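Questions and answers for people recording kitchen examples

Gamurley collection room, Vundden project

This page is for anyone booked to record with us, and for people thinking of putting their name down. It covers what the work is, how the hours run, what we keep and what we throw away. Ailbhe Dolan looks after it, and changes are made when the same question has come up a few times.

What is the work?

You guide a robot arm by hand control through a short kitchen task, and the system stores what the arm did and what its cameras saw. One run through the task is called an example. A learning system is later trained on the examples, and after that it is asked to do the task without anyone at the controls. You don't write any software and you don't need to know how the training works.

Do I need experience?

No. Most people who record for us had never used an arm before. Steady hands help, and so does being willing to do the same small thing many times over. Your first half day is practice, and nothing from it goes into the set unless you ask for it to be looked at.

How many examples will I record in a session?

It depends on the task. Lids and cups go quickly. Anything with a drawer or a cloth is slow. We don't set a target per person, and you are paid by the hour, so there is nothing to gain by rushing. Érica Brito schedules the sessions and will tell you if a task is running behind.

How long is a session?

Morning sessions start at 9.15 and finish at 12.30. Afternoon sessions start at 1.30 and finish at 4.45. There is a break of 15 minutes in each. Please stop between examples if your wrist or shoulder starts to ache, whether or not it is break time.

Which tasks are being recorded at the moment?

The current list has five tasks on it. Three use the steamer: putting the lid on, taking the lid off, and moving a bun from the steamer to a plate. The other two are stacking bowls and hanging a cup on a hook. The task sheet in the room is the one to follow if it differs from this page.

Why is the lid such a large part of the set?

A glass lid is hard for the system. The table shows through it, the rim is thin, and light bounces off it in different places depending on where the arm is. The first version trained on our examples often closed its fingers short of the handle. Of the 148 lid examples in that first set, 61 had been recorded with the lid in much the same place, so the system had learned the place better than it had learned the lid. We have been filling the gaps ever since.

Where should the lid start?

Anywhere on the table the arm can reach without the elbow warning coming on. Move it between examples. Turn it as well, so that the handle doesn't always lie in the same direction. The lid should be flat on the table with the handle up at the start of every example in the lid-on task. If you find yourself putting it back in the same spot, use the number cards, which give you a position to aim for.
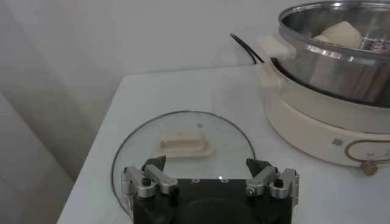

Gamurley, January

The lid-on task was reopened this month and more people are needed for it. The lid starts on the table to the left of the cooker, and an example ends when the lid is sitting level on the steel section and the fingers are clear of the handle. The buns stay in the steamer throughout. If one gets knocked on to its side, leave it until the example is over.

Should I take the lid by the handle or by the rim?

By the handle, every time. A few early examples picked the lid up by its rim, and they have been taken out of the set. The handle is longer one way than the other, so line the fingers up across the narrow way before you come down. Go over the top of it with the fingers open, lower slowly, and close once you have stopped moving.

Can I pause to look?

Yes, but keep it short. The system learns from pauses too. If the arm hangs over the lid for several seconds in every example, the trained arm will do the same. Look at the table and decide what you are going to do before you press start. Once you have started, carry on at an even pace.

What if I miss the handle?

Open the fingers, lift a little and try again. Keep the recording going. Examples with one miss and a clean recovery are useful and we want some of them. If you miss three times, stop and mark the example as failed.

Should I make mistakes on purpose?

No. People who try this tend to make mistakes that look nothing like the real ones. Vojtěch Gajdoš runs separate recovery sessions in which the arm is set up in an awkward position and you take it from there. Tell him if you would like to do those.

When should I throw an example away?

Mark it as failed if:
the lid was dropped or slid off the steamer
the arm pushed the cooker along the table
your hand or sleeve came into the wrist camera's view
someone spoke to you and you stopped halfway
you forgot which task you were recording

Failed examples are kept in their own folder. You don't delete anything yourself.

What if I'm not sure whether it was good enough?

Mark it as unsure and add a few words in the note box. "Lid a bit crooked at end" is plenty. Siobhán Scanlon goes through the unsure pile at the end of each week and makes the decision. In the last batch she looked at 137 and kept most of them.

What does the wrist camera see?

The gripper, and whatever the gripper is pointed at. It moves with the arm, so the view changes all the time, and close to the lid it can lose sight of most of the cooker. A second camera on a stand looks across the table from the front. Both are recorded together. You will have both views on the screen in front of you, and most people end up using the front one to get near and the wrist one for the last few centimetres.

Is the cooker switched on?

Never during recording. There is no water in it and nothing is heated. The power lead is not connected at the socket, and it should stay that way. Keep the lead back by the wall where the arm can't catch it.

Are the buns real?

We use stand-ins for most sessions. They hold their shape and don't leave crumbs in the gripper. Real buns are brought in for certain batches, and those are listed on the task sheet. Please don't eat either kind.

Does the light matter?

Yes, but you don't need to control it. Leave the blinds as you find them at the start of the session and don't change them until the break. At the break you can change them if you like. We want a mix of bright and dull across the whole set, but we don't want the light to jump in the middle of an example.

Can I move other things on the table?

The cooker can be moved between examples, within the strip marked on the task sheet. It should be turned a little each time it is moved. Leave the table itself where it is. If it gets bumped, tell whoever is on duty so the cameras can be checked against it before you go on.

What do I do if something breaks?

Press the red stop button, step back and call for help. Glass lids do get broken now and then and you won't be charged for one. Don't pick up glass with the gripper or with bare hands. There is a brush and pan under the sink, and the session is closed until the table has been wiped down.

Is the arm dangerous?

It moves slowly and stops if it meets firm resistance, but the fingers can pinch. Keep your hands off the table while the green lamp is lit. Tie back long hair and take off loose bracelets. Under 18s can't record.

Am I recorded?

Your face and voice are not. The cameras point at the table and there is no microphone. Your hands may be picked up when you reset the objects between examples, and those parts are cut before the set is stored. Each example carries a recorder number so that we can compare people's styles, and the list linking numbers to names is kept by Orla Keane. It isn't passed on.

Who uses the examples?

The training is done by our own group. A part of the set is shared with the Nidura group, who test the same tasks on a different arm. They receive the recordings and the task names and nothing about the people who made them.

Can I see the trained arm working?

Yes. It is usually tried out late in the afternoon, after the second session, and anyone who has recorded for the set may stay and watch. It is slow and it still gets the lid wrong at times, mostly when the lid has been put close to the table edge.

How do I book or cancel?

Use the sign-up sheet by the door or write to Érica. Cancel by noon the day before if you can, so the place can be offered to the next person on the list. New recorders should come ten minutes early for their first session to be shown the stop button and sign the form.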